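Workshop tips from the robot club bench

Quick list this week, parts order closes tonight and I still have to type that up. Mostly for the new people doing the block sorting task, in the sim and on the real bench.

Cut your blocks from scrap. Do NOT buy craft cubes, they are too perfect and your arm will learn nothing. Old shelf boards, door wedges, whatever. Sand the edges with 200 grit, wipe, let them sit overnight if you painted them. Two thin coats beat one fat one – fat coats stay tacky and the gripper carries the block off with it.

Measure the real pieces BEFORE you model them. Calipers, write it on the bottom in pencil. Last term Brundik team modeled from memory and every grasp was off. 5 mm off is a miss.

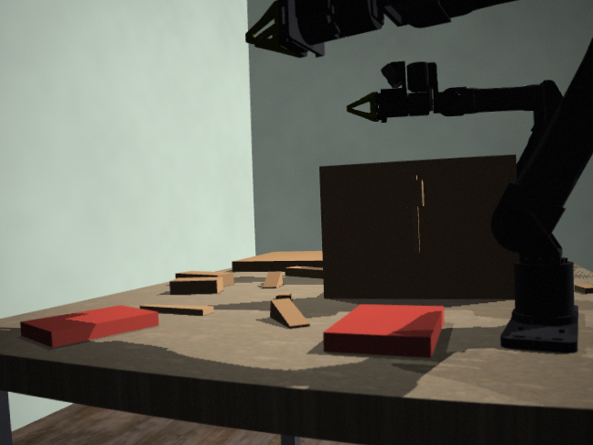

Keep the first layouts loose. Leave finger room on both sides of anything you want picked up. Once that works start shoving things together, lean one on another, make it ugly. Save every layout under its own name. "final2" is not a name.

Two arms on one table: move one, park one. Get that going first, then try both together. Team Restar went straight to both and spent a whole meeting untangling elbows.

Sim tips, fast:
Set the friction for wood yourself, dont trust the default.
If a block shivers on the table it's probably spawned a hair too low. Lift it and let it drop.
Turn the shadows on when you're testing the vision code. Off when you're only checking reach, runs faster.
Run 22 tries before you tell me it works. One good run is luck.

Real bench: check the base bolts every time you sit down. Snug, not gorilla tight. Masking tape on the table for block positions, peel it same day or it leaves gunk. Gunk comes off with a little cooking oil on a rag, then dish soap, then dry it.

Rubber on the fingertips gets slick from sawdust. Damp cloth. No alcohol on the soft pads, it drys them out and they crack.

Hsiu-ying Hsieh has the spare pads and the good calipers, ask her and bring them BACK. Grernar and Poon teams, your layout files are due before the next meeting, put them in the shared folder and not in my email please.

Sweep when you're done. Offcuts longer than your hand go in the scrap bin, the rest is trash.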